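Why Does a Candle Burn Down but Not Burn Up All at Once?

I got a great question at our Drenix family day last May: "If wax burns, why doesn't the whole candle go WHOOSH?" I love this one, because I asked my own grandma the very same thing when I was little (she told me to eat my soup).

So let's find out! You won't need matches for any of this. If you want to watch a real candle, ask a grown-up to light it and stay with you the whole time.
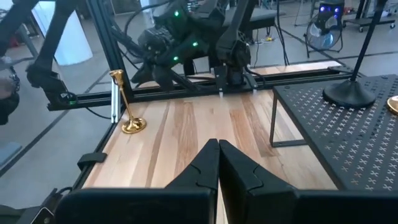
Pandell Science Club, Junior Explorers
Posted 26 Feb 2025

First, a surprise. The solid wax isn't what burns. If you held a flame to a big cold lump of wax, it would mostly just get soft and drippy. Wax has to turn into a gas before it can burn, and the wick is what makes that happen.

When somebody lights the wick, the heat melts a little puddle of wax at the top. Then the wick soaks it up, the way a paper towel slurps up spilled juice when you dip in just one corner. Up, up, up goes the melted wax, and near the flame it gets so hot that it turns into a gas you can't see. The gas mixes with oxygen from the air and burns, and there's your flame!

The flame melts more wax, the wick pulls it up, and around it goes again. Only a tiny bit of wax is ready to burn at any moment, so a candle can last for hours. My favorite kind from the Cenarcombe market burns for 60 hours. I wrote down the times in my notebook, so I'm pretty sure.

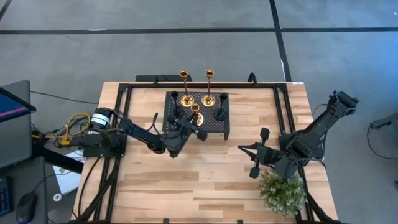 Now, about that yellow glow. Inside the flame there are teeny bits of soot, which is mostly carbon, the same stuff that's in pencil leads. They get so hot that they shine. Look low down on the flame and you might spot some blue, where there's plenty of oxygen and hardly any soot.

And why is the flame pointy? Hot air is lighter than cool air, so it rises, and it pulls the flame into a teardrop shape. Astronauts have lit candles in space, where hot air doesn't rise like that, and those flames came out round, like little glowing balls!

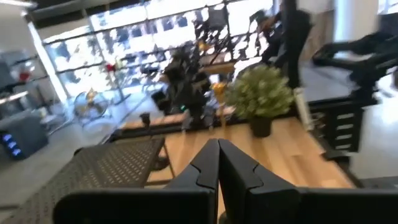
Want to try the slurping part at home? Grab 2 glasses, fill one with water, add a drop of food coloring, and hang a strip of paper towel from the full glass into the empty one. Check it after lunch. Mine took more than 9 minutes just to get over the top, and then I forgot about it and went to feed the cat.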